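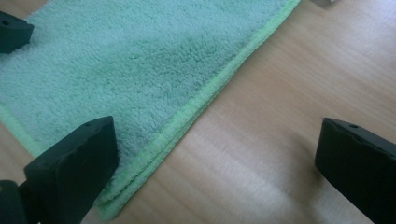 Home Shop Hair Guides Returns Contact

August, by Normunds Pärn

The Tornent Hair Wrap

I have a lot of hair. It goes down past my shoulder blades, it's curly at the bottom and sort of wavy at the top, and for most of my life I dried it by rubbing it with whatever bath towel was closest and then complaining about the frizz for the rest of the day. So when we started the Tornent line at Tuvetia I was the guy who got handed every sample, and I'm the one writing this page too (hi!).

The Tornent is a hair wrap. You lean over, drop it on the back of your neck, gather your hair into the long end, twist, flip it back and hook the loop over the button. It takes me a few seconds now. The first couple of times I did it I ended up with the button over my ear, so give yourself a little practice before you decide you hate it.

We make it in two lengths. The regular is good for anything down to the collarbone, and the long is what I use. If you're in between, get the long. You can always give it one more twist, but there's no way to stretch the short one over a big wet ponytail and I've watched people try.

What I like about it

It's light. I can walk around the house, make coffee, feed the dog, answer the door if I have to, and it stays put. A bath towel piled up on my head used to give me a stiff neck by the time I'd found my socks. The fabric pulls in a lot of water pretty quickly too, and the pile doesn't grab at the curls the way cotton loops do. I leave mine on for as long as breakfast takes and then let the rest air dry.

My friend Ojārs Ķēniņš swims most mornings before work and keeps one rolled up in his gym bag. He's on his second, only because he left the first one on a train. He has fine straight hair that looks nothing like mine, and he says it's dry enough to comb by the time he's back at his car. He also uses it on his beard, which is not in the instructions, but go ahead.

What I don't like so much

It's not going to dry thick hair all the way, and if you've read somewhere that a wrap will, well, not this one. I still get damp spots underneath at the back. The button is sewn on tight but it's a button, and if you yank it every day for a year it'll loosen. We put a spare in the pouch. And the first wash does shed a little fluff, so please don't throw it in with your black T-shirts. I did. I was picking lint off myself all week.

Washing it

Warm water, a little detergent, no fabric softener. Softener coats the fibers and then the wrap just kind of pushes the water around your head. If you've already done it, wash it again a couple of times with no softener and it should come back. Tumble dry on low or hang it over a door. Skip the dryer sheets too, and don't iron it.

I wash mine once a week, more if I've been using a leave-in conditioner, because that stuff builds up.

Which one to get

If you've got short hair, look at the Cifuentes instead. It's a plain rectangle with no button, it costs less, and you can use it for hands and face when you travel. The Nistenley is our heavier turban for people who sit around with a hair mask on for an hour. It's too warm for me in summer but my sister won't use anything else.

The details

Item number: 1315
Lengths: regular and long
Closure: button and elastic loop
Comes with: cotton pouch, spare button
Machine wash warm, tumble dry low

The first batch was 4000 wraps and we're down to the last 200 of the long ones, so if that's your size I wouldn't wait too long. Regulars are fine, we have shelves of them. Orders placed before 3 p.m. go out the same day, unless it's a weekend.

If the color isn't what you hoped for or it doesn't fit over your hair, send it back in the pouch and we'll swap it. Used is okay, just wash it first. And if you come up with a better way to twist the thing, write to me through the contact page. I read all of those myself, usually with a wrap on my head.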